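Hilo largo sobre pan de centeno, porque llevo un mes metida hasta el cuello y necesito contarlo. Vamos allá 🧵

**1/** Todo empezó con Nouhaila Kabbaj, que me pasó un trozo de su masa madre en un tarro de mermelada. Venía con nombre y todo: Kulitik. Yo hasta entonces solo había hecho pan de trigo, y bastante normalito.

**2/** El centeno es otro mundo. ¡No se amasa! Se mezcla, se pega a todo, parece cemento, y tú piensas que te has equivocado en algo. No te has equivocado. Es así.

**3/** Mi fórmula de ahora mismo, por si alguien la quiere apuntar: 400 g de harina integral de centeno, 357 g de agua templada, 50 g de masa madre bien activa y la sal a ojo (perdón, Martim, ya sé que te duele).

**4/** Martim Nogueira hornea en Toledo y contesta mensajes con una paciencia de santo. Le mandé la foto de mi primer pan y me escribió: «Eso está crudo por dentro, ¿verdad?». Estaba crudo por dentro.

**5/** El error fue cortarlo caliente. Con el centeno hay que esperar al día siguiente, envuelto en un paño, y se hace eterno con ese olor por toda la casa. Pero qué diferencia, de verdad – la miga se asienta y el sabor cambia por completo.

**6/** Sobre la fermentación: me dejé de relojes. Espolvoreo harina por encima y cuando se abren grietas, al horno. En enero me tarda una barbaridad, y en junio supongo que tendré que vigilarlo como a un niño pequeño.

**7/** Lo de buscarle sitio a la masa también tiene su aquel. En mi cocina hay rincones fríos y rincones menos fríos, y he acabado conociéndolos todos. Ganan los que quedan lejos de la ventana.

Encimera blanca, pared marrón veteada y un recipiente de plástico blanco: 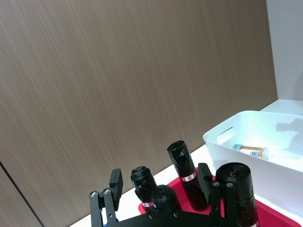 **8/** ¡Las semillas! Girasol y lino, remojadas la noche anterior. Si las echas secas te roban agua de la masa y el pan sale como un ladrillo. Tengo pruebas, las usé para hacer pan rallado.

**9/** El molde importa más de lo que creía. El mío es alargado, heredado y feo, y lo unto con mantequilla hasta las esquinas. Probé una vez con aceite y tuve que sacar el pan con una espátula y bastante mala leche.

**10/** Con qué comerlo: mantequilla salada y rábanos. O queso curado con membrillo. O arenque, si os gusta (a mí me encanta, en casa me miran raro).

**11/** El último me pesó 319 g después de que pasara mi hermana de visita. Había salido del horno con más del doble. No digo nada más.

**12/** Si alguien quiere un poco de Kulitik, que me escriba y le guardo un tarro. Y si tenéis receta con alcaravea, pasádmela, que este fin de semana toca otra hornada 🍞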